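Section 4. Setting Up the Tabletop: Pine Surface, Wire Stand and Bowl

This section covers placing the Salo wire stand on a pine tabletop, fitting a bowl to it, and routine care of all three. Read Section 3 (Unpacking) first if the stand is still in its transit sleeve. Table assembly is covered in the separate Bromgate table leaflet.

4.1 Before you start

You will need:
the Salo wire stand, black
one round bowl, matte glaze, from the Ginduseo range or of similar shape
a dry lint-free cloth
a small spirit level
a sheet of plain paper larger than the stand

Allow new pine boards to stand in the room for 10 days before use. The surface moves slightly as it adjusts to indoor humidity, and a stand leveled on the first day may need to be leveled again.

4.2 Checking the tabletop

1. Wipe the surface along the grain with the dry cloth. Do not wipe across it.
2. Look for crumbs, grit and splinters. Remove them by hand.
3. Run a fingertip over the knots in the area where the stand will go. A knot may sit slightly higher or lower than the wood surrounding it.
4. Choose a position where none of the feet rests on a raised or sunken knot.
5. Lay the spirit level on the table in two directions at right angles. Adjust the table feet as described in the Bromgate leaflet until both readings are centered.

Note: Knots and small round marks are normal in pine and are not grounds for a return. Loose knots are. Press each suspect knot with a thumb. If it moves, stop and contact the dealer.

Caution: Do not set the stand within one hand's width of the table edge.

4.3 Placing the wire stand

1. Hold the stand by the upper ring, not by the legs.
2. Lower it straight down onto the table. The curled ends of the feet point outward.
3. Press lightly on the ring at several points. The stand should not rock.
4. If the stand rocks, turn it a few degrees and test again. Most rocking comes from the board and is cured by turning the stand.
5. If it still rocks after a full turn, place it on a surface known to be flat. If it rocks there too, a leg is bent. See 4.6.

Caution: Never slide the stand across the table. The wire ends are rounded but will mark softwood under load. Lift it, move it and set it down again.

4.4 Fitting the bowl

The stand holds a bowl by its lower wall. The base of the bowl must hang clear of the tabletop. A bowl with a flat base wider than the ring cannot be used.

1. Confirm that the bowl is empty and that its outer wall is dry.
2. Grip the bowl at the rim.
3. Bring it over the stand and stop when the base is just above the ring.
4. Check from the side that the bowl is centered and that the rim is parallel to the tabletop.
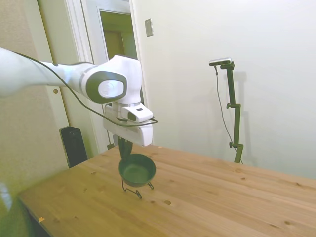 5. Lower the bowl until the wall meets the ring on all sides, then release the rim. A bowl that is let go early will drop onto one side of the ring and may chip its glaze.
6. Turn the bowl gently through a quarter circle. It should move smoothly and stay level. If one side rides up, lift the bowl clear and repeat from step 3.

To remove the bowl, reverse the sequence. Lift vertically until the base has cleared the ring completely before moving sideways. Tilting the bowl while it is still seated can carry the stand with it.

Note: The bowl may be filled only after it is seated. The load limit for the stand is 2,000 g, bowl included. The standard bowl weighs 1,040 g, and the remainder is available for contents.

Caution: Do not place hot liquids in a bowl on the stand. Heat passes into the wire, and the feet can leave pale rings on unfinished pine.

4.5 Care

Pine tabletop

Dust along the grain. Wipe up spills at once with a damp cloth, then dry the same area. Do not use scouring powder, bleach or silicone polish. Light dents can often be raised by laying a damp cloth over the spot for a few minutes and letting the wood dry slowly. Sand only if the dent remains, using fine paper and working along the grain.

Wire stand

Wipe with a dry cloth. The stand is not dishwasher safe. Check the undersides of the feet once a month for worn coating. Exposed metal can stain damp wood, so take a worn stand out of use until the coating has been touched up.

Bowl

Wash by hand in warm water with mild soap. Matte glazes show metal marks more readily than glossy ones, so use wooden or silicone utensils. Gray streaks left by cutlery can be removed with a paste of baking soda and water. Rinse well and dry the outer wall before returning the bowl to the stand.

4.6 Troubleshooting

The stand rocks on the table but not on a flat surface.
Move it to another part of the board, away from knots. Check the level of the table again (4.2, step 5).

The stand rocks everywhere.
Place it on the sheet of paper and trace each foot. Compare the outline with the template in Section 9. A bent leg can be corrected once by hand. Do not use pliers, which will crack the coating.

The bowl sits at an angle.
Check that the ring is level. If it is, the bowl may be out of round. Turn it until the rim reads level and use it in that position.

The bowl touches the table.
The bowl is too narrow for the ring. Replace it with a wider bowl.

Marks appear under the feet.
Fit the felt discs supplied in the accessory bag. Replace them when they become flat or dirty.

4.7 Spare parts

Felt discs, coating touch-up and replacement stands are available from Valcárcel dealers. Quote the stand size printed on the transit sleeve when ordering. Bowls are sold separately.

Section revised 18/08/2021. Continue with Section 5, Storage.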